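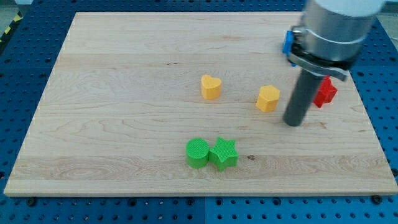
Beatriz Vilela
Bench notes, finishing and adhesives

Search the notebook
Enter a term
Go

May, 7:40 in the morning

Third go at the question of whether food-safe oil finish does anything for a cutting board that plain mineral oil doesn't. Zuker says theirs "locks the grain for life." I have read that sentence on the tin often enough now to be annoyed by it. For life compared to what? They don't say how many coats, what wood, or who measured it.

Setup is the same as last time so the numbers can sit next to each other. Maple offcuts, all from the Mendes order, sanded to 200 grit on the face and left alone on the end grain. 6 pieces. Two with Zuker, two with drugstore mineral oil, two bare. One coat each, wiped after an hour, left overnight on the rack by the window. I wanted more pieces but the rest of that order had a knot or a glue line right where I needed a clean face.

Weighed before the soak. The heaviest bare piece came in at 297 g, the others all under that. Then 200 ml of tap water in each tray, face down, lid on.

10:15. Pulled them, blotted them, weighed them again. Bare pieces took on the most water, no surprise. Zuker and mineral oil came out so close together that I don't trust the scale to tell them apart. It drifts when the door to the loading side is open, and the door was open. I'd call it a tie until someone shows me otherwise.

Raised grain is a different matter. By fingertip the Zuker pieces feel smoother after drying, and I wrote that down before I remembered that I knew which ones they were. So it doesn't count. Next round the labels go on the back and somebody else does the touching.

Onder sent over their own chart last week. It has a lovely curve on it and no units on the side axis. I asked for the units. They sent me the same chart as a larger file.

Also had another look at the Dreto wax paste, the one that is supposed to go over oil. It sits on top and goes cloudy where water stood on it. Buffed out with a dry rag, mostly. Could be that I put it on too thick - the instructions say "a small amount," so who knows. Would not pay extra for it yet.

2:30. Left half of each piece unoiled edge up to see if they cup. One bare piece rocks a little on the flat plate already. The rest sit flat as far as I can tell with a feeler gauge.

To do: fix the scale or move it away from the door. Cut new blanks from one strip so the grain matches. Ask Zuker what "for life" was tested against, in writing. Second coat on the four oiled pieces before I go home, same rag type for both oils, separate rags.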